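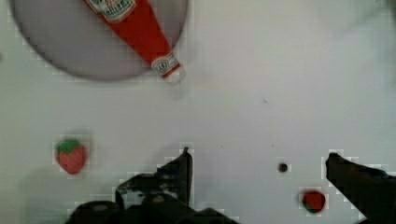 Gripper open over the bench, fingers clear of all objects.

4. Good practice at the bench

By now your Tirum arm should be bolted down, powered and talking to the Astton controller (Sections 1 to 3). Now for the fun part! This section covers the house rules for tabletop picking work with soft and light objects. They apply to everyone who uses the bench, however many hours they have on the arm.

4.1 Before you switch on

1. Agree who holds the stop button. One person, one button, for the whole session. If you need to swap over, say so out loud and pause the arm first.

2. Walk round the bench and check that cables can't be caught by the arm at full stretch. Follow each one with your hand all the way to the plug.

3. Check the finger pads for dust, fluff and splits. Plush toys shed more than you would think, and a fluffy pad slips. Wipe with a dry cloth only.

4. Lay out the objects for the task. Leave a finger's width of bare table round anything small, such as toy fruit, so that the open gripper can come down beside it without pushing it along.

5. Look at the wrist camera view on your screen. Both fingertips should be showing. If one is missing, go back to 3.6 and set the camera angle again.

Note: The threaded holes in the tabletop are for fixtures. Don't use them as markers for placing objects unless your task sheet says so, as benches are not all drilled alike.

4.2 Your first slow pass

1. Set the speed limit to 50 mm per second. The controller remembers the last value used, so check it each time.

2. Bring the arm to the ready pose and wait for the steady light at the joint.

3. Lower the gripper until the fingertips are level with the object you mean to pick, then stop. Look from the side as well as at the screen. A camera that looks straight down is poor at judging height.

4. Raise the arm again without closing. Do this 3 times before you try a real grip.

It feels slow, and it is, but you'll learn a huge amount about how the arm moves - most new users are picking neatly by the end of their first afternoon.
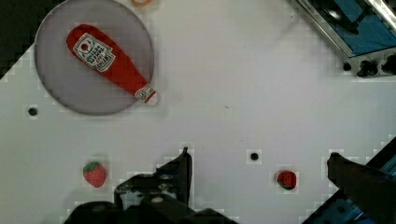 Can I reach in to straighten an object while the arm is holding still?
Only after the person with the stop button has pressed it and told you so. An arm that is holding still is still powered, and it may move as soon as the next command arrives.

4.3 Gripping soft objects

1. Start with the force setting at its lowest step and go up one step at a time.

2. Close on the firmest part you can reach. Seams and stitched patches are best left alone, as the pads can pull threads.

3. Lift a short way and wait for a slow count of five. If the object sags or turns, put it down and take a fresh grip. Don't squeeze harder in mid-air.

CAUTION: Never test grip force with your own finger. Use the foam block supplied in the Bremard kit.

Soft things change shape as you hold them, and a grip that looked square at table height may well have crept round by the time you reach the top of the lift.

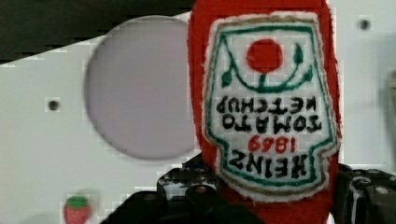

For that reason we ask you to pause once more at the top, before any sideways move, and to check the screen for twist. If the object has turned but is held firmly, carry on and correct it when you set it down. If it is hanging from one corner, lower it straight away.

4. Set down gently. Open the fingers fully before you raise the arm, or a bit of fabric may come up with them.

4.4 Keeping the log

Write up every session, including the ones where nothing went to plan - those are often the most useful. Put down the task name, the speed and force settings, and anything you changed on the bench. The error code you are most likely to meet is 1,226 (finger closed without contact). It clears itself when you reopen the gripper, but please log it all the same.

Change the finger pads after 2,000 grips, or sooner if you see wear. The Nazari counter page shows the running total and is well worth a bookmark. 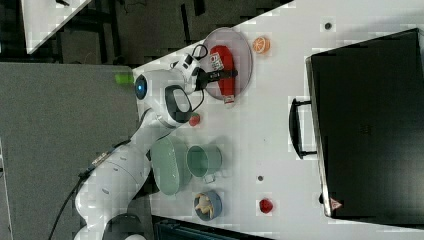
Arm reaching over the plate, with the other objects spread along the table.

4.5 Shutting down

1. Put down whatever the gripper is holding.

2. Send the arm to its rest pose and wait until it has stopped.

3. Press the stop button, then turn off the controller at the wall.

4. Put the objects back in their box and wipe the table.

CAUTION: Do not cut the power while the arm is raised. The brakes will catch it, but it drops a little first.

Once you're happy with all of this, go on to Section 5, where you'll teach the arm its first full task.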